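Corden puts Zukadcombe cloth cell on fixed service interval

Corden has moved the two-arm cloth-handling cell at its Zukadcombe site from repair on failure to a fixed service interval, following a run of cable faults over the winter. The change took effect in March and covers both grippers, the wrist cameras, the external cabling and the tabletop the arms work over.

Under the new schedule the cell is stopped after every 40 hours of running time. A full service takes around 20 minutes with one technician and is done with the arms powered down and parked. Previously the cell was opened up only when a fault code came in or when the grasp rate dropped far enough for the operators to report it.

Most of the winter stops were traced to the cable run between the wrist and the forearm. The cable is carried outside the arm in a free loop, and the loop has to be long enough for the wrist to reach its joint limit without pulling on the connector. On the right arm it had been clipped too short after a camera swap. The connector worked loose, the camera image dropped out for a few frames at a time, and the controller halted both arms. The clip has been moved back toward the elbow and its position marked with paint on both arms.

Finger wear was the second item. The fingers are tapered, with a textured inner surface that holds thin fabric. Lint packs into the texture and the pad begins to slip well before any wear can be seen. Pads are now brushed out at each stop and checked with a feeler gauge at the tip. If the tips close with a gap, the finger is removed, the seat is wiped and the screws are torqued again in two passes.

Camera brackets are checked by hand for play. Any movement at the bracket means the hand-eye calibration has to be repeated, which adds to the stop. Gravus, which supplied the brackets, has advised Corden to use thread locker on the small housing screws and to replace them each time the housing comes off.

The service ends with a short test at low speed. One arm is held clear with its gripper open while the other closes on a folded cloth, and then the roles are changed over. The technician watches the cable loops through the whole move and listens for the gripper stalling early. Both arms must pass before the cell goes back to normal speed.

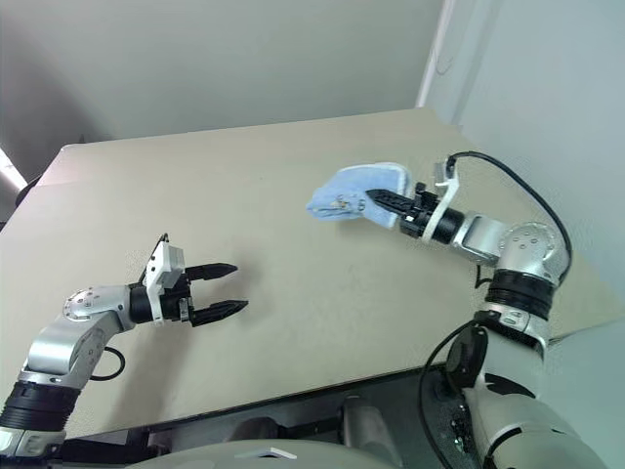
An operator from the late shift said the interval was welcome but that the low-speed test missed the fault that had cost the most time, the connector letting go under fast wrist rotation, and asked for one full-speed pass with no cloth to be added at the end.

Corden said it would try the extra pass on the Zukadcombe cell before writing it into the procedure. The site keeps 2 spare sets of fingers and one spare wrist cable in the cabinet beside the controller. A second cell, at Drummond, stays on the old arrangement until its brackets have been changed to the current type.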